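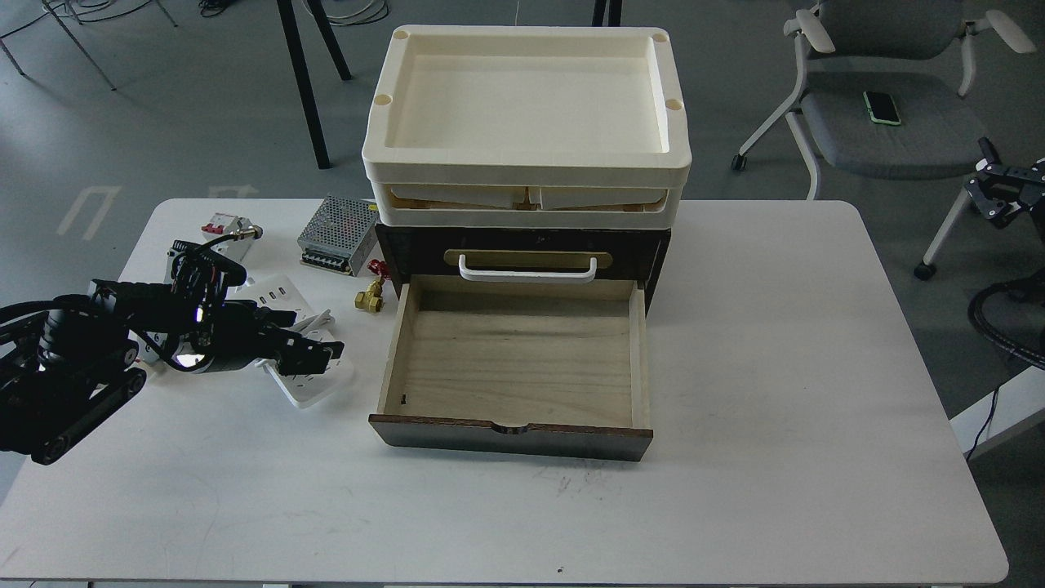 Can You Teach a Robot to Shut a Drawer?

You learned to shut a drawer when you were tiny. You pushed, it closed, and maybe you pinched a finger once. So when grown-ups say they are "teaching" a robot to do the same thing, it's fair to ask what they mean.

A robot arm doesn't watch you and get the idea. It has motors in its joints, and each motor needs to be told how far to turn. Working all that out with a pencil would take ages. Instead, a person moves the arm through the job, and a computer saves every bend and twist along the way.

There are two ways to do that. One is to hold the arm and push it where you want, like helping a toddler hold a crayon. The other is remote control. At the Helside workshop, Liv Kristiansen moves a set of handles and the robot's arm copies her. The people there call each try a "demo," which is short for demonstration.

One demo isn't much use. The arm might repeat it perfectly and still miss if the cabinet has been moved by the width of your thumb. So Liv does it again with the cabinet turned a little, and again with the things on the table moved. Her plan for the drawer job is 300 demos. How many did you need?

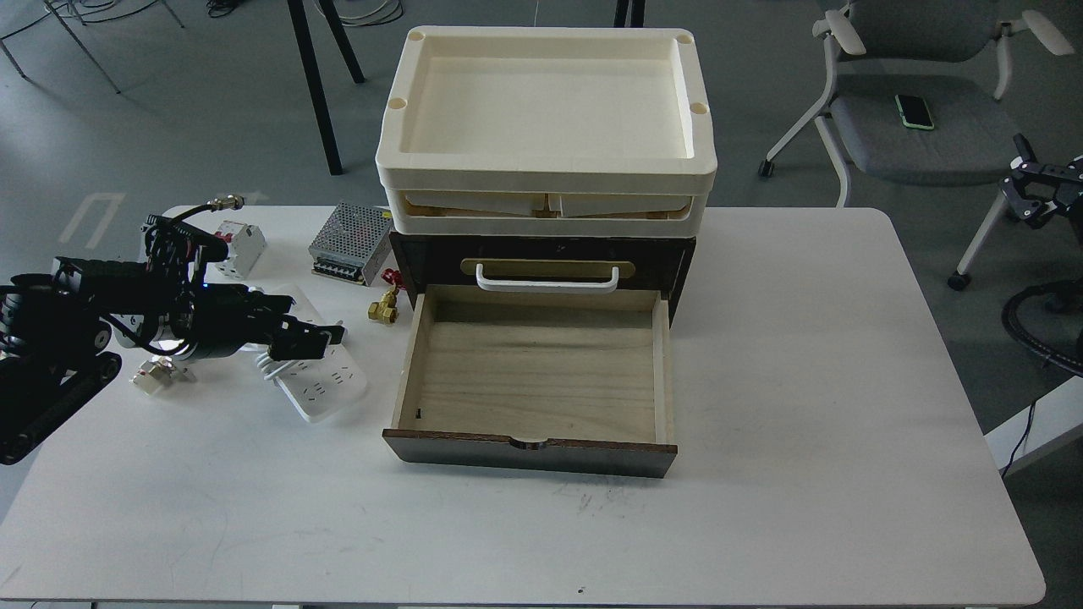 The arm's two-finger gripper points toward the open drawer. A small blue light glows on its wrist.

After the demos, a computer program hunts for patterns in them. Then the person lets go of the controls and the robot has a turn by itself. You may have seen videos where this looks like magic. Be a bit suspicious! Ask whether someone was steering, and how many tries were left out of the video.

Does the robot know what a drawer is for? I don't think so. It has never lost a sock. If it learned with one cabinet, a different one with round knobs could leave it stuck, and you would have no trouble at all.

Try it at home: close your eyes and let a friend guide your hand to shut a drawer. Now ask your friend to move your chair a little, and do it alone with your eyes still closed. Go slowly and watch your fingers.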